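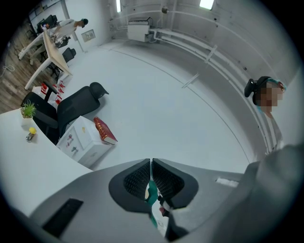 Wanted: people who don't believe in sleep tea

Feb 25, 2018

Every chemist and health food shop in Mamville now sells a tea that promises a better night. I've bought four of them. I slept the way I always sleep, badly, and paid more for it.

So we're running our own trial and we need 44 adults from Mamville or Plormont. You'll drink a cup of something an hour before bed for 9 weeks and fill in a short diary each morning. Half of you will get the herbal blend and half will get a plain tea that tastes much the same. You won't know which, and neither will Bronwyn Nepia, who hands out the packets.

Believers are welcome too, but I'd favour a few more grumblers. Last October's pilot was full of people who already swore by valerian, and the results were about as useful as you'd expect.

You can't take part if you're pregnant, work night shifts or take prescription sleeping tablets. You get $200 at the end, paid only if the diary is finished. No tea company has put in a cent. One offered, and wanted to see the wording first.

To apply, write to Georges Nassar at the Cilness Sleep Group, Plormont, with your age and your usual bedtime. Please don't send your life story or your smartwatch graphs.

We use cookies to improve your experience. Accept | Manage settings

Comments (3)

Fidel Zúñiga: Is the plain tea decaf? If not you've got a problem.

Georges Nassar: Yes, decaf, both packets.

Retno Yeoh: 44 people won't prove much either way. Applied anyway.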